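Manuals > Undix Planner > Simulation

5.2 Checking a grasp before you trust it

The planner marks a grasp "OK" when its contact test passes. Treat that as a guess. The test knows nothing about how the cup will behave once the arm moves.

1. Load the two-cup table and press Reset. Both cups should be listed in the object panel.
2. Set the grip force to 6 and leave the friction value alone. Turning friction up makes nearly any grasp pass, and the result is worthless.
3. Run the plan to the end of the Close step, then pause.
4. Orbit the view and look under the palm. The thumb should reach the cup wall without sinking into it.
5. Resume and repeat for 26 random seeds. Write down every failure, including the ones the log calls "minor".

Note: The success rate on the summary page skips runs that time out. Work out your own from the raw log.

Caution: The default Guvelen hand model closes faster than most real hands will. Don't copy its timing to hardware.

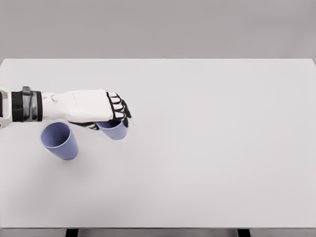

Figure 5-2. Simulated hand closed on one cup, second cup tilted beside it.

Clirnthorpe Software | Contact support | Back to top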